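Drumis Room Tidying Records
Data card and README

Version note: this card was last revised on 26 December 2024 and replaces the short notice that accompanied the September release. Please read it in full before citing the records.

Summary

The Drumis Room Tidying Records describe the ordinary clearing, emptying and putting away that goes on in small work rooms. They cover desks, floors, buckets, bins, shelves and the odds and ends that collect on and beneath them. The collection holds 800 records grouped into 177 sessions. Each session covers one room from the time the tidying is called for until the room is signed off as ready for use.

The records were prepared at Drumthorpe under the direction of Viera Beneš. The object vocabulary was compiled by Renji Kobori, and the session forms were designed by Radek Danko. Ehsan Mazandarani is responsible for corrections and should be the first point of contact for any user who finds an error.

Purpose

The collection was assembled to support the study of how small rooms are kept in order and how that work is described in writing. It is suited to questions such as which items are dealt with first, where a bucket is set down while a desk is being cleared, and how often an item is moved twice before it reaches its final place. It may also be used in teaching, particularly in courses on workplace organization and furniture layout.

The records are not a standard of cleanliness. They should not be used to assess the performance of any person or contractor, and no session has been graded.

Contents

The distribution contains the following parts:

sessions.csv, one row for each session, with the room code, the reason for the tidying and the state of the room at sign-off.
records.csv, one row for each record, with the item, its starting place, its final place and any intermediate place.
vocabulary.txt, the controlled list of item names, 43 in all, with notes on usage.
rooms.txt, a short written account of each room, including its floor, its walls and its fixed furniture.
changes.txt, a list of corrections made after the September release.

All files are plain text in UTF-8. Dates of individual sessions have been removed.

Rooms and furniture

The rooms are small and have a limited amount of furniture. Several have wooden floors, and the floor entry in rooms.txt gives both the material and the laying pattern where the pattern could be established. A parquet floor laid in herringbone fashion is entered as "parquet, herringbone" whatever the colour of the wood. Mats and loose floor coverings are treated as items, not as part of the floor.

Desks are divided into two classes: fixed height and standing. A standing desk is recorded as such even when it has been lowered for seated use. The foot bar is considered part of the desk and has no record of its own, although an item found resting on it is entered with the starting place "desk, foot". This distinction was added at the request of Radek Danko after an early reading of the forms showed that "under desk" was being used for three quite different places. 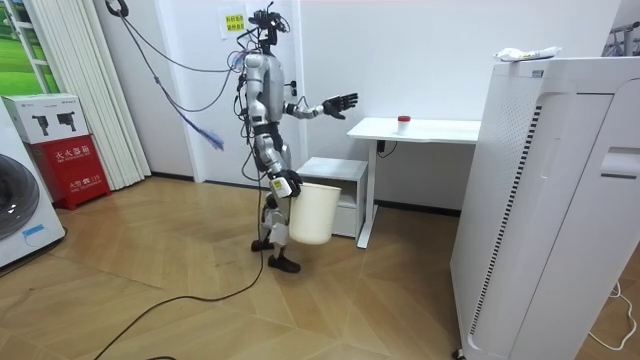
Buckets are the most frequently handled items in the collection and require a word of explanation. The vocabulary uses the single term "bucket" for any open-topped container of that general shape, whether it is brought in for waste, for water or for carrying small objects from one side of the room to the other. Material and colour are given in separate columns, so that a white plastic bucket is entered as "bucket", "plastic", "white". Contents are recorded only where the person completing the form was able to confirm them. Where they were not confirmed, the field has been left blank, and a blank field must not be read as meaning that the bucket was empty.

The manner of carrying is also noted. Permitted values are "rim", "handle", "base" and "not recorded". Users comparing the carrying of buckets with that of other containers should be aware that boxes and trays have no rim value and that the corresponding rows will be missing from any direct comparison.

Cables and wall items

Cables are recorded under three headings: on floor, hanging and coiled. A coil kept on a wall hook is regarded as put away. A cable running across the floor is regarded as in use unless the session form states otherwise, and tidying staff were instructed to leave such cables where they lay.

Paper notices on walls are listed in rooms.txt and were left in place during all sessions. The language of a notice is given where known. The wording has not been transcribed.

How the records were made

Each session was recorded on a paper form at the time of the work and entered into the files by a second person. The two were then compared by Juraj Šindelář, who returned any unclear form to the room concerned. Up to 2 return visits were permitted for each form. Where a question remained open after that, the record was kept and marked "unresolved" in the status column.

Item names were assigned from the vocabulary at the time of entry. The name originally written on the form is preserved in a separate column, including its spelling.

Known limitations

The collection favours rooms with hard floors. Carpeted rooms are few, and the carrying distances given for them are less reliable.

The earliest session forms, printed by Le Goff, had no column for intermediate places. Items moved twice in those sessions appear as having been moved once. The affected rows carry the code "LG" in the form column and should be left out of any study of repeated handling.

Desk heights were not measured. The room accounts from the Colley building were written some time after the sessions and may not reflect smaller changes in furniture.

Access and citation

The records may be copied and redistributed for research and teaching, provided that this card is included without alteration. Citations should name the Drumis Room Tidying Records and the version used. Corrections should be sent to Ehsan Mazandarani with the session code, the row concerned and the proposed wording. Accepted corrections will be listed in changes.txt at the next revision.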